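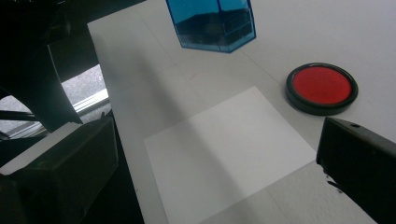
How much free space should a shared work table have?
Enough for one open sheet of paper and both arms of the person who writes on it. In our project we used 65 cm of free width for each student.

Project report, Maarten Leemans
Study room Mastden, April 26, 2024

1. Background
The tables in Mastden are shared by all groups of our year. Many students complained that they must first move the things of other people before they can start. I wanted to know how often this happens and if a simple rule can help.

2. Method
During four weeks in April I put a short form at the entrance. Students wrote down if they had to clear the table before work. I received 149 forms, and 108 of them were filled in completely. In the last two weeks we tried a rule: containers and lids go to the back of the table, paper stays in front.

3. Results
Before the rule, most students answered that they had to clear the table. After the rule the complaints became fewer, but in the evening the difference was small. Some students did not know the rule, as the notice was only at one door.

4. Remaining work
The forms did not ask about the size of the group, and this was my mistake. The next form will include it. Uddin will repeat the test in the room Brernero, where the tables are narrower.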